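4.3 Open-day sessions at Prumville

The second part of the evaluation took place during the January open day at the Prumville site. Two sessions were held, one in the morning and one after lunch, with the same arm, gripper and controller as in Section 4.1. Visitors stood behind a floor line and could ask the operator for any object on the table by its common name. The operator entered the name in Ellolance, which passed it to the grasp planner without further editing. No retraining was done between the laboratory runs and the open day.

The conditions differed from the laboratory runs in two respects. First, the order of requests was set by the visitors, so that some objects were asked for many times in a row and others hardly at all. Second, the room lights could not be controlled. The blinds on the south side were left up at the request of the site, and the overhead exposure setting was fixed before the doors opened. We did not correct the recordings for either effect.

A request was logged when the operator pressed the enter key, and closed when the gripper had released the object or the operator had stopped the motion. Requests withdrawn before the arm left its home pose were dropped from the log. The remaining set holds 200 requests. Each was labeled afterward by an annotator using Nunumis, with access to the overhead video and the gripper current but not to the planner output. A limit of 35 seconds was applied to each request, after which the arm returned home and the attempt was counted as a timeout.

Object placement was left to the operator. Between requests, kitchen items and play food were put back by hand, with no template and no fixed spacing. We consider this closer to ordinary use than the grid layout of Section 4.1, although it makes a direct comparison between single requests impossible. Tall objects near larger ones were of special interest, as the planner has to select an approach direction that clears the neighbor. Figure 6 shows a case of this type, with the gripper at the ketchup bottle beside the toaster oven.

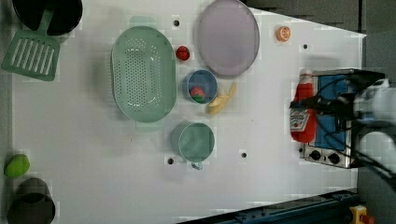

Chaimae El Ouafi remarked after the afternoon session that visitors tended to ask for whatever the arm had just handled, and that a success rate taken over all requests would therefore favor a few objects. We agree with this point. The rates in Table 5 are computed per object and then averaged, and objects requested only once are listed separately.

Figure 6. Overhead view of the table at the Prumville open day. The arm reaches in from the right.

The Xia baseline was not run in front of visitors. Its motion planner had not been cleared for use with people in the room, and the safety review for that configuration was still open. Baseline values in Table 5 are therefore repeated from the laboratory runs and should be read with the differences in lighting and placement in mind.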